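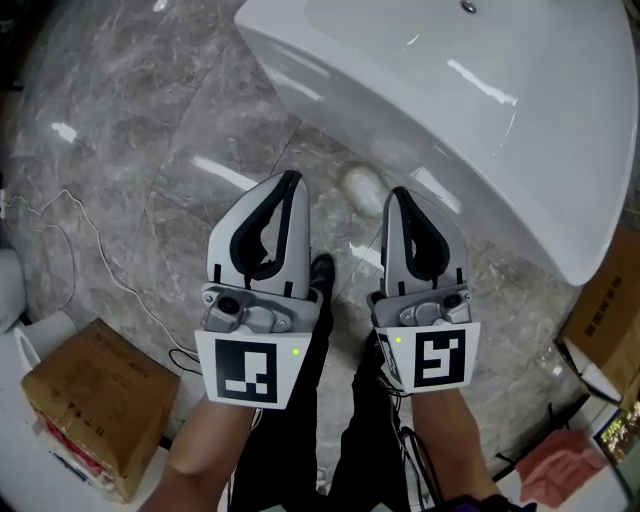 Gerano hotel to reopen upper floors after bathroom refit

2018-12-28

The Zorkow Hotel in Gerano will reopen its upper two floors to guests next month, following a refit of all the bathrooms on those levels.

Work began in August, when the hotel closed the floors and moved bookings to the lower part of the building. The owners, Liao Hospitality, said the old pipes had reached the end of their working life and that repairs had become too frequent.

The contract went to Ultelau, a plumbing and tile company based in the same county. It replaced the supply lines and drains, put in new shutoff valves for each room and fitted fans that vent to the roof. Guests had complained for years that the bathrooms stayed damp long after a shower.

Most rooms on the two floors will keep a bathtub. Liao Hospitality had planned to switch to showers only, but changed the plan after a survey of returning guests. Six rooms will have a walk-in shower with grab bars and a wider door.

The hotel has 96 rooms in all. Those on the lower floors were last updated before the current owners bought the building, and no date has been set for work there. The company said it would look at the cost once the upper floors have been open for a full season.

Room rates will stay the same through the winter. The side entrance on the parking lot, which was used for deliveries during the work, is open to guests again. Bookings for the upper floors can be made by phone or at the front desk.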